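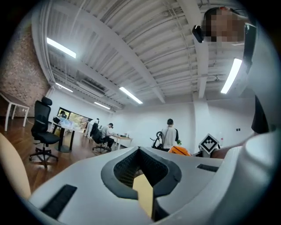
How long does an opened jar of balm stay pleasant to use?
Longer than most people in our study kept one, provided the lid goes back on and the jar lives somewhere cool.

4. Home use of the balms

4.1 Who took part and what they got

Jars went out by post from Clumley in November. Three balms in all: the Aleo (olive oil and beeswax), the Ostrowski (lanolin base, slight sheep smell, more on that below) and the Pundilano, a shea butter balm sold mainly for elbows and heels. Labels taken off, lids marked with a coloured dot. Each person had one balm only. No swapping, though two couples in the same house admitted later that they had swapped.

398 diary entries came back in a state we could read. Entries with no time of day were kept. Entries with only a tick and no words were kept for the frequency counts and left out of everything else.

People were asked to use the balm wherever they normally would, as often as they liked, for 12 weeks. We gave no limit on amount. In hindsight a small scoop in the parcel would have helped, "a bit" turned out to mean anything from a grain of rice to a walnut.

4.2 Where it went

Lips and hands first, as expected, for all three. Then cuticles. After that the diaries go in all directions: the sides of the nose during a cold, eyebrows, the backs of ears where glasses rub, split ends, one tattoo, a stiff zip. We dropped the zip.

Night use was far more common than we had planned for. The diary sheet had boxes for morning, midday and evening and people wrote "bed" in the margin. Several kept the jar by the bed and nowhere else, and these same people tended to finish the trial. Those who carried the jar in a bag tended to lose it or stop.

4.3 Feel and smell

Aleo: liked straight away, liked a bit less by the end. Goes grainy when it has been warm and then cold again. Graininess is a known thing with butters and some waxes and does no harm, it melts out on the skin, but people read it as the balm having gone off. Eleven entries use the word "sandy" or something near it. One jar had been on a radiator shelf and came back with a clear layer on top.

Ostrowski: the smell split people. Those who disliked it disliked it in week one and mostly still did. Those who stayed with it wrote warmly about it, especially for cracked knuckles. Very sticky in cold rooms. Hair sticks to it, pillowcases too. Best marks of the three for "still there in the morning".

Pundilano: softest in the jar, quickest to vanish. People used more of it and ran out sooner, 18 jars were empty before the last diary sheet. We can't say from this whether it was used up because it was nice or because it didn't last on the skin. Probably both, going by the comments.

4.4 Did it help dry skin

Self-report only, so take with care. Hands improved in most diaries for all three balms. Lips improved, then went back to where they were in the weeks people forgot. Heels hardly changed unless socks went on afterwards. The sock wearers weren't told to wear socks, they came up with it, and there were too few to compare balm against balm.

Winter ended during the trial. This matters a good deal. Hands get better in milder weather with nothing on them at all and we had no group using nothing. Orest Zakharchenko raised this before the parcels went out and he was right, the budget did not stretch to it. Any claim about healing should be read with that in mind. What we can compare is one balm with another, as all three groups had the same weather.

No rashes were reported for Aleo or Pundilano. One person on the Ostrowski had itchy eyelids, stopped, and the itch went. Lanolin does bother some people, so this was no great suprise.

4.5 Handling session

Held on 14 May 2022, a Saturday, so that people in work could come. Short. Lids on and off, first scoop, how much stays under the nail. Main finding is that wide shallow jars beat tall narrow ones for everybody with longer nails. Tins were disliked by people with sore hands, who could not get enough grip on the rim to start the lid turning once there was balm on it.

Figure 1. Open office, white gripper in front.

4.6 Loose ends

Price was not shown to anyone, and should be next time. Several people guessed the Aleo was the dearest, going by the smell. Some asked whether the balm could go over make-up, we had not tested it and said so. Fragrance was left alone altogether; all three are sold unscented, even if the lanolin group would argue with teh word. Storage advice on the original labels was also hidden from users by our own doing, which may account for some of the grainy jars. A repeat should leave that part of the label on.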